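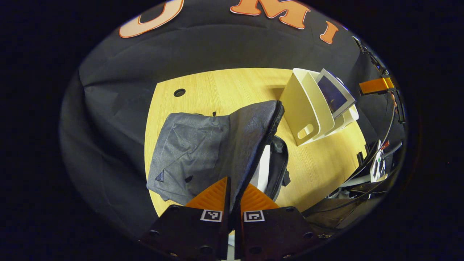 에시르베리 생활도구연구소(Esirberg)는 통근·통학용 배낭의 수납과 책상 위 물품 정리 습관을 조사하는 '가방과 책상' 연구의 참가자를 모집합니다. 본 연구는 매일 가방을 메고 집을 나서는 사람이 무엇을 어떤 순서로 넣고 꺼내는지, 그리고 꺼낸 물건이 책상 위 어디에 놓이는지를 기록하여 수납용품 설계와 생활교육 자료의 기초로 삼고자 합니다. 조사 대상은 지퍼로 여닫는 배낭이며, 회색 멜란지 원단에 안쪽이 검은 배낭처럼 겉감과 안감의 색이 뚜렷이 다른 제품도, 안팎의 색이 같은 제품도 모두 해당합니다. 책상에서 쓰는 흰색 파일 정리함과 같은 보조 수납용품의 사용 여부도 함께 조사합니다. 관심 있는 분의 많은 참여를 바랍니다.

공고일: 2025년 1월 13일
주관: 에시르베리 생활도구연구소 정리행동연구실
연구 책임자: 엘리 라우티아이넨(Elli Rautiainen)
참가 장소: 버스트소프관(Bustthorpe) 1층 실습실 및 참가자 본인의 자택

1. 연구의 배경

배낭은 학생과 직장인이 널리 사용하는 가방이지만, 내부 수납에 관한 연구는 하중과 자세에 관한 연구에 비해 많지 않습니다. 우리 연구실은 앞서 실시한 예비 면담에서, 같은 모양의 배낭을 쓰는 사람들 사이에서도 주머니의 쓰임이 크게 다르다는 의견을 여러 차례 접하였습니다. 앞주머니에 열쇠와 교통카드를 넣는 사람이 있는가 하면, 앞주머니를 비워 두고 모든 물건을 큰 칸에 넣는 사람도 있었습니다. 귀가 후의 행동 또한 다양하였습니다. 가방을 책상에 올려 한꺼번에 비우는 경우, 필요한 것만 꺼내고 닫아 두는 경우, 이튿날 아침까지 열어 보지 않는 경우가 모두 보고되었습니다.

이번 연구에서는 이러한 차이를 보다 넓은 참가자 집단에서 확인하고, 책상의 크기와 정리용품의 배치가 가방을 비우는 습관과 어떤 관계에 있는지 살펴봅니다. 정리를 잘하는 사람과 그렇지 않은 사람을 가려내기 위한 조사가 아니므로, 평소 정리에 자신이 없는 분도 부담 없이 신청하시기 바랍니다.

2. 모집 인원 및 자격

모집 인원은 총 196명이며, 다음 요건을 모두 충족하여야 합니다.

가. 신청일 현재 만 19세 이상인 분
나. 주중에 배낭을 정기적으로 사용하는 분
다. 자택 또는 기숙사에 본인이 주로 사용하는 책상이나 탁자가 있는 분
라. 한국어로 된 설문과 기록지를 읽고 작성할 수 있는 분

배낭의 상표, 가격, 사용 기간에는 제한이 없습니다. 다만 바퀴가 달린 가방과 어깨끈이 하나인 가방은 이번 조사에서 제외합니다. 한 가구에서 여러 명이 신청할 수 있으나, 책상을 공동으로 사용하는 경우에는 그중 한 명만 참가할 수 있습니다. 가방 또는 수납용품을 제조·판매하는 업체에 재직 중인 분은 신청서에 그 사실을 기재하여야 하며, 연구실에서 참가 가능 여부를 개별적으로 안내합니다.

3. 참가 내용

참가자는 버스트소프관 방문 2회와 자택 기록 10일의 과정에 참여합니다.

첫 번째 방문에서는 연구 설명을 듣고 동의서를 작성한 뒤, 평소 사용하는 배낭을 가지고 수납 과제를 수행합니다. 참가자는 실습실 탁자에서 가방의 물건을 모두 꺼내 놓고, 연구실이 준비한 물품을 평소 방식대로 가방에 넣습니다. 준비 물품은 공책, 필통, 접이식 우산, 태블릿 보호 케이스, 물병, 얇은 겉옷입니다. 시간을 재거나 순위를 매기지 않으며, 참가자가 원하면 언제든지 물건을 다시 꺼내어 배치를 바꿀 수 있습니다. 본인의 소지품은 과제가 끝날 때까지 덮개가 있는 상자에 보관하며, 연구원이 임의로 만지지 않습니다.

자택 기록은 첫 번째 방문 다음 날부터 시작합니다. 참가자는 하루에 한 번, 귀가 후 가방에서 꺼낸 물건과 그것을 놓은 위치를 종이 기록지에 표시합니다. 책상 위 배치도는 기록지에 인쇄된 빈 칸에 간단한 도형으로 그리면 됩니다. 외출하지 않은 날에는 '외출 없음' 칸에만 표시합니다. 기록을 빠뜨린 날을 나중에 기억에 의존하여 채우지 마시고 빈 칸으로 두시기 바랍니다.

두 번째 방문에서는 기록지를 제출하고 면담에 참여합니다. 면담에서는 자주 쓰는 주머니와 쓰지 않는 주머니, 지퍼를 완전히 열지 않고 물건을 꺼내는 경우, 서류와 태블릿을 세워 두거나 눕혀 두는 이유 등을 질문합니다. 답하고 싶지 않은 질문에는 답하지 않아도 됩니다. 면담은 나스토르실이 아닌 정리행동연구실에서 개별적으로 진행하며, 담당자는 파시타 디존(Pacita Dizon) 연구원입니다.

4. 참가자 준비 사항

방문 시에는 평소 사용하는 배낭을 내용물이 든 상태로 가져오십시오. 방문을 앞두고 가방을 따로 정리하거나 세탁할 필요는 없습니다. 음식물은 꺼내어 보관대에 두어야 하며, 약품이나 귀중품은 본인이 직접 소지합니다. 지퍼나 끈이 파손된 가방도 평소 그대로 사용하고 있다면 조사 대상에 포함됩니다.

5. 사례 및 교통비

방문할 때마다 교통비로 4,000원을 현장에서 지급합니다. 모든 과정을 마친 참가자에게는 플레머(Flemer) 책상용 파일 정리함 한 개를 드립니다. 정리함은 두 번째 방문 때 수령하며, 색상은 선택할 수 없습니다. 중도에 참가를 그만두더라도 이미 지급된 교통비는 반환하지 않습니다.

6. 신청 방법

신청서는 연구소 안내 창구에서 받거나 연구소 홈페이지의 '참가자 모집' 게시판에서 내려받을 수 있습니다. 작성한 신청서는 안내 창구에 제출하거나 홈페이지의 접수 양식에 첨부하여 주십시오. 신청서에는 성명, 연락처, 주로 사용하는 배낭의 대략적인 형태, 방문 가능한 시간대를 기재합니다. 가방 사진은 제출하지 않아도 됩니다.

접수는 모집 인원이 충원될 때까지 계속하며, 자격 요건을 확인한 순서대로 방문 일정을 안내합니다. 방문 일정의 변경은 방문 전날까지 아일린 랙슨(Aileen Lacson) 접수 담당에게 알려 주시기 바랍니다. 연락 없이 방문하지 않은 경우에는 대기자에게 순서가 넘어갈 수 있습니다.

7. 개인정보와 연구 윤리

수집한 자료는 참가자 번호로 관리하며, 성명과 연락처는 기록지와 분리하여 보관합니다. 소지품 가운데 개인을 알아볼 수 있는 물건의 이름이나 내용은 기록하지 않습니다. 참가자는 언제든지 이유를 밝히지 않고 참가를 철회할 수 있고, 본인의 자료를 폐기하도록 요청할 수 있습니다. 철회로 인한 불이익은 없습니다.

연구 결과는 7월에 요약 보고서로 공개할 예정입니다. 보고서를 받고자 하는 참가자는 두 번째 방문 때 수신 방법을 적어 주십시오.

8. 문의

연구 내용: 정리행동연구실 파시타 디존
접수 및 일정: 안내 창구 아일린 랙슨
개인정보 관련 사항: 연구지원실 네스토르 파하르도(Nestor Fajardo)

최근 게시물
- 버스트소프관 실습실 이용 시간 변경 안내
- 라주(Raju) 수납가구 자료실 열람 신청
- 생활교육 강좌 '서랍과 선반의 구획' 수강생 모집
- 정리행동연구실 연구보조원 채용 결과
- 마릴루 팡가니반(Marilou Panganiban) 초청 강연 자료 공개

이 웹사이트는 원활한 서비스 제공과 이용 통계 작성을 위하여 쿠키를 사용합니다. 쿠키 설정은 브라우저에서 변경할 수 있으며, 필수 쿠키를 차단하면 접수 양식이 정상적으로 작동하지 않을 수 있습니다.

동의 | 설정 변경 | 개인정보 처리방침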